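Setting Out Mugs and Coasters in the Break Area
Bennani Facilities Guide, Section 2

Staff are asked to keep the drinks table in the following order.

Wipe the tabletop with a damp cloth and dry it fully. Marble patterns hide rings and crumbs, so check the surface from a low angle. Place one coaster for each mug along the far edge, leaving a hand's width between them.

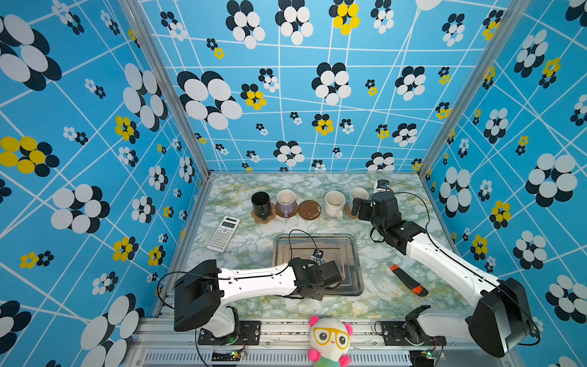

Set each mug in the center of its coaster. Cork and woven coasters may share a row, and colors do not need to match. A coaster without a mug stays in its place until one is returned.

Keep the sink basin clear at the end of the day. Calculators and other desk items should be returned to the office before the table is wiped again. Report chipped mugs to the Bennani desk, extension 3951.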